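The One Big Bin Month

Okay, so I promised last time that I'd report back on the bin thing, and a bunch of you wrote in to hold me to it, so here I am with a cup of tea and sore knees.

Quick recap for the new folks (hi! there are 292 of you on the list now, which makes me want to vacuum before I type). For years I've been a small-container person. Little baskets, little jars, drawer dividers, those stacking things with lids that never go back on the right stack. I had a label maker and I was not afraid to use it. And still, every evening, my living room floor looked like somebody had shaken a house upside down. Blocks, socks, play dishes, dish towels, half a puzzle, the scarf that is sometimes a scarf and sometimes a river.

Then in February I was over at Botond Szalai's place helping him pack up his late aunt's sewing room, and he had exactly one system. One enormous bin in the middle of the room. Everything loose went into it. Then, when we were done being on our feet, we sat down and took things out and decided about them. It took us one afternoon. I've spent longer than that on a single junk drawer!

So for the whole month of March I tried it at home. One big bin, low sides if possible but not fussy, and all the little baskets banished to the hall closet. The rules I set were pretty loose. Anything on the floor or on a table that doesn't live there goes in the bin. No sorting on the way in. Sorting happens once a day, sitting down, and it stops when the kitchen timer goes.

Week one was a mess, I won't lie to you. I kept cheating and carrying things straight to their rooms, and then of course I'd get to the bedroom with one sock and start doing the bedroom, and twenty minutes later I'd be refolding sweaters while the living room sat there exactly the way I'd left it. My sister calls this "going on a walk with a sock." If you do this too, please know you have company.

By week two I'd started to get the hang of dropping things in and moving on. It feels so wrong! You're putting a cup in with a towel in with blocks and every tidy bone in your body is yelling. But the floor clears so fast. I got the whole front room done before the pasta water boiled, and that has not happened since we moved to Purkmont. 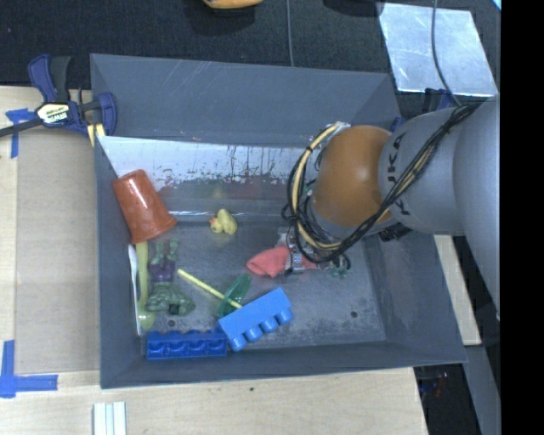
Mixed bins are the whole point, and they're also where people panic, so let me talk about the sorting part. You look in and it's all different kinds of stuff and your brain wants to start with whatever is smallest and most annoying. Don't. Soft things come out first. Any cloth, any towel, any mystery fabric, because it hides stuff and it drapes over everything and you can't tell what you've got until it's gone. See the coral-red cloth in there, with that wide folded part? That's the first thing I'd want out of the bin, no question. Then hard things with a shape, so the orange cup propped on the left wall with its narrow end up would be next for me, and then I'd finish with the blocks, which I always leave for last since they're all going to the same home anyway and I can scoop them up in handfuls like popcorn.

Soft, shaped, small. I wrote it on a sticky note and it's been on the side of my fridge for most of the month. My son added "snack" at the bottom and I have to say it improves the method.

A few people asked what kind of bin. I went back and forth on this way more than a grown woman should. The first one I tried was a tall collapsible fabric one from Mivon, and it looked lovely in the corner, and it was hopeless. The sides folded in on whatever was at the bottom and I was basically fishing. I lost a library card in there for most of a week. Next I borrowed a plastic tub from my neighbor, the kind with straight sides, and that was better, but things wedged themselves in the corners and I'd be down there prying out a block with a butter knife.

What I've ended up liking is sloped sides. Things slide toward the middle, your knuckles don't scrape when you reach down, and you can tip a cup out along the wall without having to lift it straight up. Mine came from the restaurant supply place on Swanepoel (go in the side door, the front one sticks) and it was used and scratched all over and I love that about it. I have zero feelings about scratching it more. With the nice fabric one I was always a little careful, and careful is slow.

Set it on a table if your table can take it! I can't say this loudly enough. I did the first ten days with the bin on the rug and my back was furious with me. Up on the dining table, at about belly height, I can sort standing, or pull up a stool, and there's room next to it for the little piles. I put an old bath mat underneath so it won't slide or mark the wood.

About the piles. I started out with one for every room, because I'm me, and the piles started sprawling and touching each other and having babies. Now I do just a few. Kitchen, kids' room, laundry, and a "who knows" pile that gets dealt with at the end. The "who knows" pile was huge at first. It had a doorknob in it! We are not missing a doorknob! By the end of the month it was down to a couple of things a night, and one of those was usually the same green plastic lizard, who I've decided just lives in the bin now. I'm at peace with the lizard.

Dishes were the thing I worried about most. I know, I know, cups in with the blocks. The house rule is that play cups and clean cups can go in, and anything somebody actually drank out of goes to the sink, no exceptions, I don't care how far away the sink is. We had one slip involving chocolate milk and a pile of washcloths, and I'd rather not discuss it, except to say that the washcloths needed two rounds and the blocks got a bath in the salad spinner. (Which works great, by the way. Warm water, a drop of soap, rinse, spin, lay them out on a towel overnight.)

Some of you have kids who will dump a bin the second it's full. Mine did that for the first few days, with great joy, and then I gave him the job of pulling out the soft stuff and he got very bossy and serious about it. He's allowed to stand on the step stool and he holds each towel up and announces it. "TOWEL." It's slower with him helping. I don't mind, and the timer doesn't care either.

Speaking of the timer, I tried fifteen minutes and I tried ten, and fifteen was too long for a weeknight. If it goes off and there's still stuff in the bin, it stays in the bin. That was the hardest bit for me, walking away from it half done. The first night I lay in bed thinking about it, like it was a pot left on the stove. But it's contained, it's all in one place, and the next day's stuff goes right in on top. It never once got so full that I couldn't get through it on the weekend.

Where it didn't work: paper. Do not put paper in the big bin. Permission slips come out looking like they've been through a war, and I found the electric bill wrapped around a toy colander. Paper goes in a shallow tray by the door now, same as before. Also anything sharp, anything with a battery that squawks when it gets bumped (why do we own so many?), and puzzle pieces, unless you're ready to go hunting. I put those straight into a zip bag and drop the whole bag in.

And books. A book at the bottom of a bin makes me sad. Books go on the couch arm and wait.

The little baskets are still in the hall closet. I'd planned to bring half of them back out, and so far I've brought back exactly one, for hair ties. The rest I'm taking to the Prostau swap table this month along with the Mivon thing, which really is pretty and would be perfect for somebody with blankets. At my old pace I'd have had this house in order by 2077, so if you come by and see a lady unloading basket after basket from a station wagon, come say hello and take some home.

I did get a few letters from people doing the opposite, with more bins and smaller ones and everything in its own spot, and they're very happy, and one of them sent me a map of her pantry that made me want to lie down. If that's you, please keep doing it! I'm just too wobbly at seven in the evening to remember which jar is for what.

If you try the big bin this month, write and tell me what ended up in your "who knows" pile. I'd especially like to hear from anyone with a dog, because my friend tried it with her beagle in the house and says the soft things came out first all right, all over the yard.

Next time is linen closets. I've been putting it off since before Thanksgiving. Send me your fitted sheet methods, and if your method is to ball it up and shut the door fast, send me that too.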